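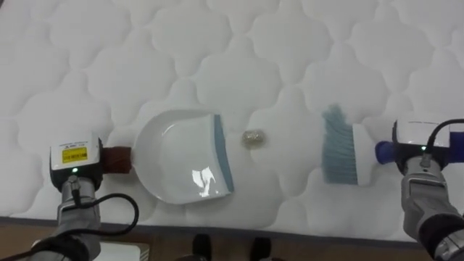 Rania Zoubi asked in her reply to our November report whether the mattresses are cleaned before new families arrive, or only covered with a sheet. It is a fair question, and we answer it first.

Every bed in the Idano house is now cleared by hand before it is made again. Small litter such as crumbs, hair and candy foil is taken off with a dustpan and brush while the mattress is bare. On a quilted top the dirt likes to stay in the seams, so the brush should go along the seam and then across it. The pan must lie flat, with its rubber edge down. We tried to shake the mattresses outside in the first weeks — this was too heavy for one person and we stopped it.

February 2023 is the fourth month of the grant. We have spent 2,964 from the furnishing line. This paid for mattresses, covers and cleaning tools from Harb. The covers for the upper floor are late, and the supplier has not given us a new date.

We use our site Clutosura to send you these reports and we value your privacy. By continuing you accept cookies. Accept | Settings

The Nerell house has wooden floors in the bedrooms too, and there we start with the bed and sweep the floor last. One room takes up to 40 minutes with making the bed.

Still open for the next period: the covers, a second set of brushes for Nerell, and a cleaning sheet in simple language to hang inside each linen closet.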